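3.2 装配工位与零件摆放

轴与轴承类小件的手工装配通常在专用工作台上进行,台面铺防滑垫,零件按工序分格放置。本研究关注的是另一类场合:办公或会议空间中的普通桌面。这类桌面没有定位槽,也没有料盒,零件直接放在台面上,操作者需要自行决定摆放次序和间距。已有的工位研究多以流水线为对象,对此类条件下的摆放习惯讨论较少。

我们在Stusora的办公区选取一张白色椭圆形大桌作为工位。实验零件来自Idside提供的一套教学用轴系组件,包括轴、底座、销和密封圈。全套零件在每轮开始前放回同一托盘,由操作者取出后自由摆放。每名操作者完成50轮装配,共有40名操作者参加,剔除记录不全的轮次后,剩余数据用于下文的分析。

桌面上允许保留日常物品,如盆栽和小型设备,以接近实际使用时的状态。自然光由窗户进入,未加遮挡。金属件表面有一定反光,白色台面与浅色零件之间对比较弱,深色零件则容易辨认,这一差别在后面的取件时间中有所体现。
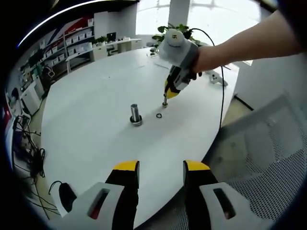 图4 椭圆桌工位:金属轴立于深色圆形底座中,短销悬于台面上方,黑色小圆环平放于轴的右侧。

摆放方式按主件与小件的相对位置分为两类。第一类为集中式,轴和底座位于操作区中部,其余小件放在其一侧,取件路径短,但手部经过主件上方的次数较多。第二类为分散式,小件沿桌边排开,路径较长,碰倒主件的情况较少。图4中,轴立于台面中部附近,圆环在其右侧,按上述标准归入集中式。

销的处理与圆环不同。圆环较薄,平放后贴近台面,拾取时需要从边缘夹起;销可以立放或横放,横放时易滚动。多数操作者在前几轮之后改变了销的初始位置,将其移到离底座更近的地方,圆环的位置则变化不大。两种零件的取件时间分别统计,结果见3.3节。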